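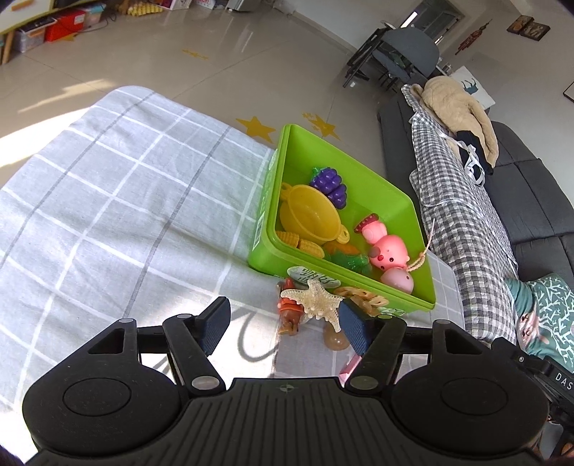 A dried starfish between the open grip pads, with toy grapes and corn in the green container behind it.

Print | E-mail

The Starfish Problem

Ask Tyyne Lindqvist what keeps her up at night and she will tell you, quite cheerfully, that it's toys. Corn cobs she can live with. A starfish is another matter, with all those knobby arms (which one do you grab?), and anything see-through can make a perfectly good planner lose its nerve.

Lindqvist writes grasp software at Wukport, and for most of the spring her little team has been rebuilding Pirkska, the program that looks at a messy pile and decides what to pick up first. The old version drew a neat outline around each object and then chose a grip. That was lovely on a bare table, but in a real living room, with the sun pouring in and things lying on top of other things, the outlines ran together like wet paint.
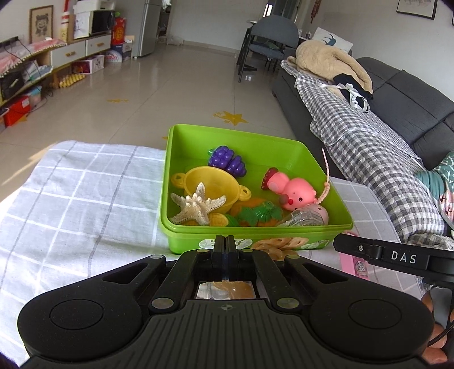
The starfish leans against a yellow toy pot, with a strawberry-capped figure to the right.

The new version keeps up to 163 candidate grips alive at once and lets them compete while the fingers are still moving. Imke Sauerland, who looks after the timing code, was against it at first. "I thought we'd choke the control loop," she says, "and for three weeks we did!" The cure was to score the cheap things first, like whether the fingers would bump a wall of the bin, and save the heavier contact math for the grips that were left.

There is also a replay viewer, called Rarar, that lets you stop a run at any point and see which grip was winning and why. Lindqvist spent a whole Sunday in it, scrolling back and forth over one starfish arm, and came away with a fix four lines long. Clear plastic is next on her list, and she hasn't settled on how to score it yet.

Print this article | E-mail to a friend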